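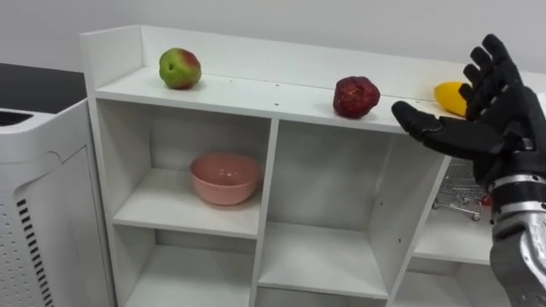
The top of the shelf, with the fruit and the pink bowl under it.

I wanted to write about this white shelf already in August, but first I had to live with it a little. When I moved into the small room I had many boxes and only one idea, that everything I own must have a place where I can see it. In my old flat I had closed cabinets and I kept buying the same things two times, because I forgot what was behind the doors.

The shelf is a simple one with open square cubbies. My friend Siham Khalaf found the advertisement on Piltel and sent it to me at six in the morning, with no words, only the link. The seller's name was Oisín Rafferty and he was very patient with my questions about the measurements. He had kept the small bag with the spare screws, too.

It is glossy white, and I was a little afraid of this. The wall is pale, the shelf is white, and I thought the room would look like a dentist's waiting room. So I decided that the color must come from the things. A green apple, a red one, something yellow, and the pink bowl. I don't put the fruit in the bowl, I know this is strange. In a row on the top board each one has air, and I like how the red looks on the white. The bowl has its own cubby on the upper left and I am happy with it there.

My mother would say that fruit belongs in the kitchen. She is right in her house.

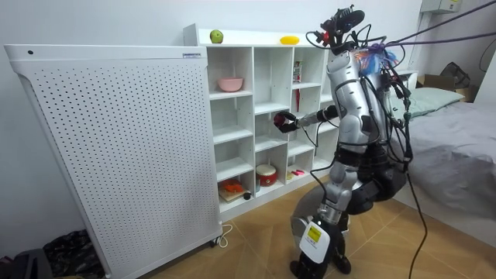
Red apple at the cubbies, the green and the yellow still on top.

From farther away you can see how much of the wall the shelf takes. It is a small bedroom and the cubbies are the biggest thing I have put in it. I tried the shelf on another wall first, for one week, but the morning light came on the glossy side and it woke me up. Now it stands to the right of the big white perforated panel, and this is better for my sleep.

I still have not decided what goes in each column. The box with the red and white printing has an upper cubby in the third one, and for now I leave it. Eimear Dolan, who has much more furniture than me, told me to fill only half and wait for one season. I think it is good advice, but it is hard to follow when there are boxes in the corridor - and there are still boxes in the corridor.

Two small things, if you have a shelf of this kind. A glossy surface shows every fingerprint, so I keep a soft cloth near and I use only water. And check the apples from below also, they can go soft on the side where they stand.

Next I want to do the books. I don't know yet if they should go by size or by language.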